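Toft Community Board > Local Issues > Rally against the Miltau Road closure

grillano_regular
Posted 2nd June
Went to the rally outside the council building last night and wanted to get a thread going while it's fresh. The organizers said 400 people. The steps were full and people were standing back past the bike racks. The local station gave it 30 seconds and spent half of that on the weather for the weekend.

For anyone who missed it, the council wants to close Miltau Road to cars from the bridge to the old post office. First vote passed. Second vote is later in June. Once it passes a second time it goes into effect and the only way to change it is a petition.

fladefoged
I was there too. Maham Yousafzai gave the best speech by a long way. She runs the fabric store near the bridge and she had her delivery schedule with her and read it out. Trucks come to the front because there is no back door. The plan says deliveries before 7 a.m. only. Her supplier doesn't start driving until 8.

stairwell57
I'm for the closure and I'll say so here even though I know how this board leans. I live on Miltau Road. My kids can't cross it in the afternoon. I didn't see anyone from the rally ask the people who live there what they want.

grillano_regular
People who live there were at the rally. The man with the green sign lives two doors from the post office.

stairwell57
One man. There are a lot of apartments on that road.

Norddahl_S
Two things. First, 400 is too high. I was up on the library side and could see the whole crowd, and I would have said half that. It doesn't help us to put out a number the council can laugh at. Second, the rally permit was for the steps only, and part of the group went into the street and blocked the bus. I got an earful from a driver. If we're against closing the road we shouldn't be closing the road.

(Skarphéðinn Norðdahl, for those who know me from the school board thing.)

fladefoged
The bus was held up for maybe two minutes while the march turned around. Police waved people across. I don't think that's blocking.

Norddahl_S
It was longer than that. I was standing next to it.

tinroof
Does anyone have the actual text of the proposal? The council site only has the summary. I keep hearing different things about the side streets, and whether residents get a pass.

Sille A.
It's on the agenda page for the May meeting, attachment 2. Residents with a garage get a pass. Residents who park on the street do not. Side streets stay open but become one way, all heading north, so everyone coming out ends up at the same light. That's my main problem with it. I don't mind a quieter Miltau Road. I mind that light.

stairwell57
That's a fair point and I'd sign something asking for the light to be looked at. I won't sign something asking to scrap the whole plan.

tinroof
Thanks, found it. The garage rule is odd. If you can afford a garage you get to drive home?

Sille A.
Yes. I asked about it at the May meeting and was told staff would get back to me. They haven't.

ghafthorsson
Guðlaug here. I'm collecting for the petition in case the second vote passes. We can't start gathering until the day after, but I want people ready. We need names, street addresses and a signature in ink. No online signing. Last time, on the Zuvard parking lot, 57 sheets were thrown out for missing addresses, so please write the whole thing, house number included.

I also need people for the sign-making evening. Bring markers if you have them. Paint is covered.
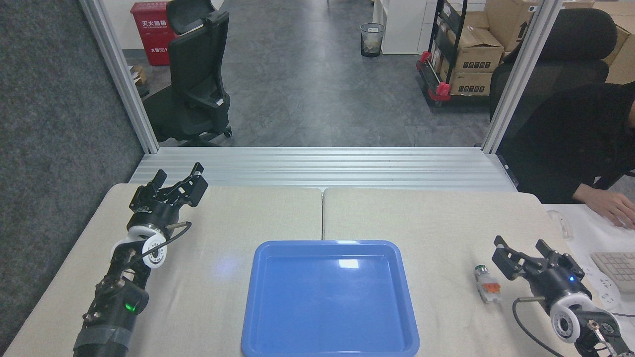

Tabletop with the blue tray, nothing in it

fladefoged
I can do the sign evening. Is it poster board or the corrugated plastic? The poster board ones went limp in the drizzle.

ghafthorsson
Plastic this time. I've got a stack of it left from the Zuvard thing, printed on one side, so we use the other.

grillano_regular
Put me down for that and for door knocking. I'll take the streets south of the bridge.

stairwell57
If you knock on my door I'll be polite about it, but please leave before dinner. Also, can the petition be split? One for the light and the garage rule, one against the closure. You'd get more names on the first.

ghafthorsson
The clerk says a petition can only ask for a yes or no on the whole ordinance. For changes to parts of it you have to write to your council member before the second vote.

Norddahl_S
Then we should be writing letters now. I'll post a draft tonight. It will not have a crowd number in it.

Sille A.
Please put the light in the first paragraph.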